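Kellus Washroom Demonstrations: Data Card

This release contains 1330 demonstrations recorded by remote control at the Minasham site. An operator guides both arms of the robot through short tasks at a bathroom vanity, such as placing a toothbrush in a mug.
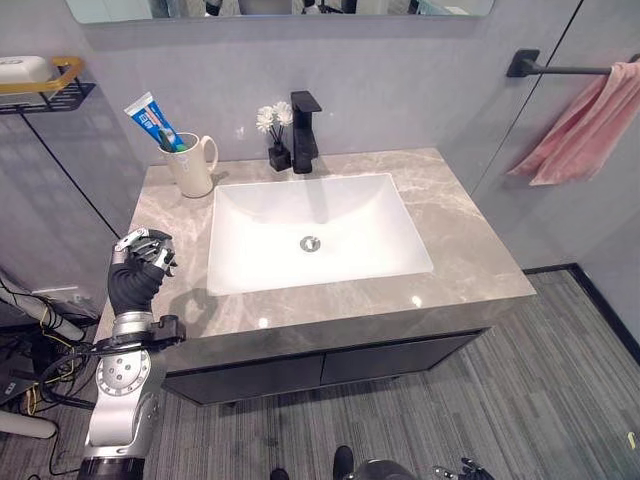 Each recording holds head camera video, joint positions and a written task label. The test set comprises 197 recordings and must not be used for training. Enquiries should be addressed to Tín Lò.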